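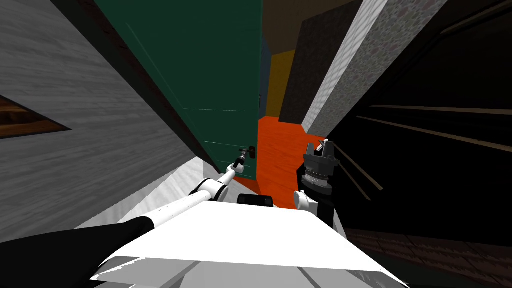

Fig. 1. Simulated robot with its left gripper at a door handle.

Stage and Screen, Unit 6: Adapting a Small Play for Film
Handout to go with the July reading

Read the first two scenes of "The Ferry Clerk" before class. We will use both versions, the stage script by Malsha Khan and the shooting script she wrote with Trinidad Herrero. Copies of both are in the course folder.

1. Background

"The Ferry Clerk" is a play for two actors. It was first put on at the Handen, a studio theater with 69 seats, and ran there for 33 performances. The story takes place in Polunport, a harbor town, and follows a ticket clerk named Eskildsen who is losing her hearing and has not told her employer. The second character, Bremel, is a deckhand who works it out in the first scene and keeps quiet until the last.

On stage the whole action takes place in the ticket office. There is one door and one window. The ferry is never shown.

2. What the stage version does

The audience hears everything Eskildsen misses. When Bremel speaks with his back turned, she answers a question he did not ask, and we get the joke before she does. Khan depends on this gap through most of the play. It works because the audience can watch both actors at once and choose whose face to look at.

Note also how much is told. The accident on the pier is a speech of nearly three pages. In a small theater a good actor can hold a room with it.

3. What had to change

A camera chooses for us. If the film cuts to Bremel while he speaks, Eskildsen's reaction is lost, and if it stays on her we may not know who is talking. Herrero's answer was to play several exchanges in a single wide shot and save the close-ups for moments when one person is alone. 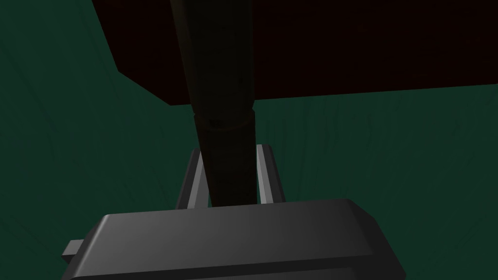 The pier speech was the harder problem. An early draft turned it into a flashback with dialogue. The final script keeps four lines of the speech and gives the rest to Eskildsen walking the pier by herself, with the sound dropping out partway. Compare the two drafts closely — the early one explains more and is longer by five pages.

Sound carries the point of view in the film. Scene 2 is heard first as Bremel hears it and then, after the office door closes, as Eskildsen does. The stage script has no sound cues in this scene apart from the ferry horn.

4. Terms to know

Opening out: moving action away from the single setting of a play.
Point-of-view sound: sound presented as one character hears it.
Two-shot: a shot that holds two actors together.
Beat: a small change in what a character wants or knows.

5. Written work

Take any page of the stage script and rewrite it for the screen. Limit yourself to one page and no more than six lines of dialogue. Attach a paragraph on what you cut and where its meaning went, if you kept it.

Bring a printed copy. We start with the pier speech, so have both drafts marked up.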